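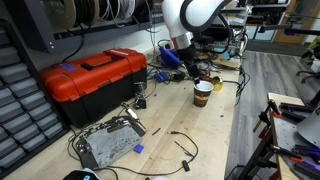 ## 4. Setting up your Skendale wet grinder

Good news first – the hardest part is lifting it out of the box. Once the grinder is on the bench, you can go from bare machine to a freshly sharpened chisel in a single evening, and the first time you shave a clean curl off end grain you'll want to sharpen everything in the house!

Read the whole section before you plug anything in. Parts numbers in brackets refer to the exploded drawing on page 67.

### 4.1 Choosing a spot

The Skendale weighs more than it looks, and it throws a little water, so give some thought to where it will live.

1. Pick a bench or table that doesn't rock. Push on one corner with your full weight. If it moves, shim the leg now.
2. Leave a hand's width behind the motor housing for air.
3. Check that you can reach the power switch [3] with either hand.
4. Set the grinder down with the water trough [11] toward you and the motor on the left.

If you can get daylight from the side, take it. A low light across the bevel shows the scratch pattern far better than a lamp overhead, and reading that scratch pattern is half of sharpening.

**Caution:** Don't set the grinder over a power strip or a floor outlet. Route the cord so it hangs in a loop lower than the outlet before it rises to the plug. Water running down the cord will drip off the bottom of the loop.

### 4.2 Mounting the wheel

The stone wheel [7] ships separately from the motor unit, packed in its own foam ring. Keep the foam. You'll want it if you ever move the machine.

1. Make sure the grinder is unplugged.
2. Hang the wheel from one finger through the center hole and tap the side gently with the handle of a screwdriver. A sound wheel rings. A cracked one gives a dull clack.
3. Wipe the shaft [6] with a dry cloth and put one drop of light oil on it.
4. Slide on the inner washer [5], then the wheel, then the outer washer [8].
5. Spin the nut [9] on by hand. It has a **left-hand thread**, so it tightens counterclockwise.
6. Hold the wheel and snug the nut with the supplied wrench. A firm quarter turn past finger-tight is plenty.
7. Turn the wheel by hand through several full turns. It should clear the trough and the tool rest all the way around.

**Caution:** Never run a wheel that fails the ring test. Put it aside and contact Reisinger for a replacement.

**Note:** A tiny side-to-side wobble on a new wheel is normal and comes out with the first truing (see 4.4).

### 4.3 Filling the trough

1. Slide the trough onto its two pegs and push until it clicks.
2. Fill it with clean, cool tap water to the line molded inside.
3. Plug in the grinder, switch on, and let the wheel turn.
4. Watch the water level. A dry wheel is thirsty and will drink most of the first fill, so keep a jug nearby and top up as you go.
5. When the level holds steady and water runs in an even sheet across the stone, you're ready.

Hard water leaves a chalky crust in the trough. It does no harm to the stone, and a rinse with white vinegar clears it. Rinse again with plain water afterward.

**Caution:** Drop the trough and empty it at the end of every session. A wheel left standing in water soaks it up on one side only, and will thump badly the next time you start it. Never let a wet wheel freeze. If your shop is unheated, bring the wheel indoors from October until the hard frosts are over.

### 4.4 Truing the wheel

Burgi Kaufmann, who wrote the first edition of this guide, trued the wheel on every machine she set up, new or not, and we still recommend it. You get a dead-flat stone and you learn how the tool rest feels under your hands before there's a good chisel at stake.

1. Fit the truing tool [14] to the support bar [12] and lock both knobs.
2. Lower the bar until the diamond tip just kisses the stone. You'll hear it before you see it.
3. Feed the tip down by one mark on the micro-adjuster [13].
4. Move the tool slowly and evenly from one edge to the other. Take your time – a rushed pass cuts a spiral groove in the stone.
5. Repeat until the sound is the same all the way across.
6. Rinse the grit out of the trough and refill.

True the wheel again after every 100 hours of running, or sooner if your chisel edges start coming out skewed.

### 4.5 Your first edge

Start with a plain bench chisel, nothing precious. A wide one is easier to hold square than a narrow one.

1. Color the bevel with a black marker.
2. Clamp the chisel in the straight jig [16] with its side against the stop.
3. Rest the bevel on the stopped wheel and turn the wheel by hand a little way. Look at where the ink has gone.
 - Ink gone at the heel: lower the support bar.
 - Ink gone at the tip: raise the support bar.
 - Ink gone from heel to tip: leave it right where it is!
4. Switch on. Move the chisel from side to side with light, even pressure, keeping at least half of the blade on the stone.
5. Feel for the burr on the flat side with the pad of your thumb, drawing it **off** the edge and never along it.
6. Once you have a burr across the whole width, take the chisel out of the jig.
7. Lay the back flat on a 2,000 grit stone and work it until the burr folds over.
8. Finish on the leather wheel [18] with a dab of honing paste, with the wheel turning **away** from the edge.

**Caution:** On the leather wheel, always point the edge in the direction of rotation. An edge pointed into the leather will dig in and can be pulled from your hands.

Test the result on a scrap of soft pine. Pare straight down across the end grain. A sharp edge leaves a surface with a slight shine, and a dull one leaves it chalky and torn. White lines in the cut mean there's a nick in the edge, so go back to step 4 for a few more passes.

### 4.6 Optional: the Jomwood knife rest

If you bought the Jomwood rest, fit it now, while the support bar is still out where you can get at it.

1. Loosen the bar knobs and slide the bar out.
2. Thread the rest onto the bar with the long arm facing up.
3. Put the bar back, set the height with the marker method in 4.5, and lock the knobs.

Remo Wyss at our Gostdale workshop likes to start kitchen knives at the heel and draw toward the tip, lifting the handle a touch as the blade begins to curve. It takes a few knives to get the feel of it. Practice on a paring knife with the motor off until the movement comes smoothly, then switch on and go gently.

**Note:** Serrated blades can't be sharpened on the flat of the wheel. See section 7 for the shaped leather wheels.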